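Hashini Jayasinghe has been covering benches for 13 years, and she still lights up when the talk turns to gray fabric. "People think it's the boring choice, and then they sit on it!" she says. Her favorite is a light gray with a fine weave and a little speckle in it, pulled smoothly around a rounded corner (the corners are her pride).

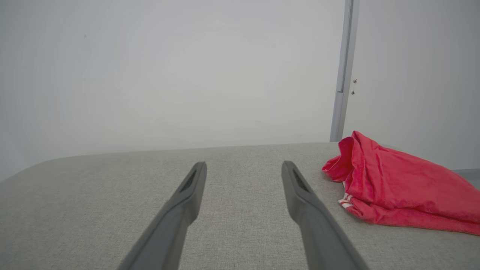 "Then you throw one red cloth on it," she says, laughing, "and don't fold it too neatly. I could look at that all afternoon." She has over 24 grays on her shelf at Lauritsen and wants more by March.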